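Sorting Tray Activity for the Kitchen Corner
Project report, second-year Design for Learning
Chibuzor Abubakar and Nneka Lawal
July 11, 2020

1. Background

Our project began with a question from our placement at the Pernulcombe play centre. The children there have a small kitchen corner, and they like it very much, but the toys in it have no clear task. A child picks up a plastic fruit, puts it down and goes away. Our supervisor asked if we could make one simple activity which gives the child a reason to stay longer at the counter.

We read about sorting materials in older classrooms. One catalogue in our library, printed in 1918, already shows shallow trays with coloured forms for small hands. The idea is therefore not new, and we do not claim it is. What we wanted to study is how a colour cue can be combined with objects that children know from home.

2. Materials

The activity uses one tray, three push buttons and three small objects. The tray is plastic, in red-orange colour, with a rounded rim. We chose a rim because in April we tested a flat board and the pieces went on the floor all the time. The surface of the tray has a fine pattern, and we hoped this would stop the buttons from sliding when they are pressed.

The buttons are red, pale green and yellow, each with a domed cap on a black base. The objects are a toy banana, a red wedge block and a green arch block. In this way every button has a partner of nearly the same colour.

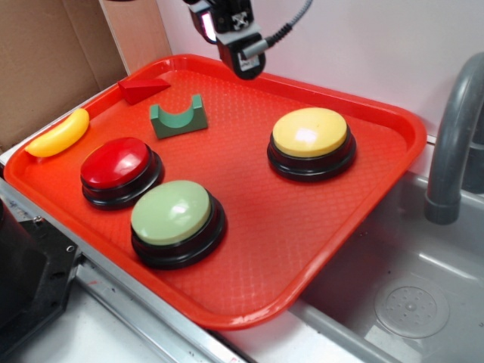

We had some discussion about the banana. Nneka preferred three blocks, so that the set looks like one family. I preferred to keep a fruit, as the counter is a kitchen place and the banana is the first thing the children recognize. We kept it. In the written plan the set has the name Akitz, which was Nneka's choice.

The total cost was 80 dollars. Most of this was for the buttons, and the blocks came from a mixed box we already had.

3. Method

The tray is put on the metal counter next to the sink. We had first planned a low table, but the children stand at the counter anyway, and wiping is easier there. The adult says the name of an object, the child finds it and presses the button of the same colour. In the second step the adult presses a button and the child must bring the object.

The places of the buttons are changed between rounds. If the yellow one is always on the same side, the child learns the side and forgets the colour. We wrote down every round on a paper sheet, and in total we have 222 rounds. 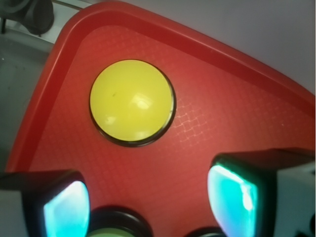

4. Observations

Yellow was the easiest colour. Almost all children connected the banana with its button without any help, also the youngest ones. Red was a little more difficult, and we think the reason is the tray. A red button on a red-orange surface does not stand out so much, and the red wedge has the same problem. We should have noticed this before we bought the tray.

The green pair gave another kind of mistake. The arch is darker than the button and has some blue in it, so a few children asked if it was really green. One boy refused to press anything for it. We marked this as no answer.

The arch was also used for things we did not plan. Several children laid the banana in its curve and called it a bed or a boat. This took time from the rounds, but Nneka wrote it down and we consider it a good result for the play value.

5. Changes for the next version

We would like to try a grey or white tray of the same size, and a green block closer to the colour of the button. The supplier Dremberg has a lighter arch, but we have not seen it in reality yet. We also want shorter sessions, as attention became weak after around 2 repetitions of the complete set.

The record sheets are kept in the Nwankwo room together with the blocks, and other groups may borrow them if they sign the list.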